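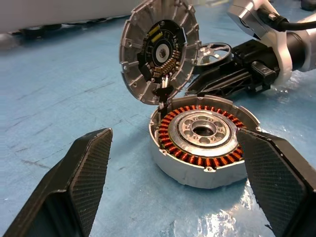 Chepkoech Kimaro
Estudiante de tercer curso, taller de máquinas eléctricas
Tutora: Ute Hagedorn

Informe de proyecto: apertura y estudio de un motor sin escobillas

1. Objetivo

El objetivo de mi proyecto fue comprender cómo está construido un motor sin escobillas y preparar una ficha de desmontaje para los compañeros del curso siguiente. Elegí este tema porque en las clases teóricas habíamos calculado devanados durante muchas semanas, pero yo todavía no había visto uno abierto.

2. Partes del motor

La carcasa es una pieza de aluminio fundido, redonda y poco profunda. En su interior se encuentra el estator, con las bobinas de cobre colocadas de forma radial. Las láminas oscuras entre una bobina y otra son muy finas, y al principio yo las confundí con separadores de plástico. En el centro hay un cubo de aluminio pulido con un orificio redondo y un anillo de agujeros pequeños.

La tapa tiene nervios radiales en la cara interior y lleva montada una placa de circuito negra y redonda. En el medio de la placa hay un chip cuadrado, rodeado por un elemento blanco. Pienso que es el sensor de posición, aunque no he podido confirmarlo, porque no tenemos el esquema.

3. Procedimiento

Trabajé el lunes en el banco del taller Prelbridge. Primero retiré los tornillos del borde y los guardé en orden en una bandeja. Después levanté la tapa muy despacio. Este paso es el más delicado: la placa y el estator están unidos por un haz de cables finos, y si se tira de la tapa con fuerza se pueden romper. Por eso conviene dejar la tapa inclinada sobre la carcasa, sin separarla del todo.

El trabajo completo duró 40 minutos. Para la ficha escribí 50 líneas de instrucciones, que la profesora Hagedorn me pidió reducir — tenía razón, eran demasiadas para leer con las manos ocupadas.

4. Dificultades

Mi error principal fue no marcar la posición de la tapa antes de abrir. Al cerrar tuve que probar varias veces hasta que coincidieron los agujeros. En la ficha he añadido este paso al principio.

5. Trabajo pendiente

Falta medir la resistencia de las bobinas y dibujar el esquema de conexión de los cables. Entregaré la segunda parte en noviembre, junto con la ficha corregida.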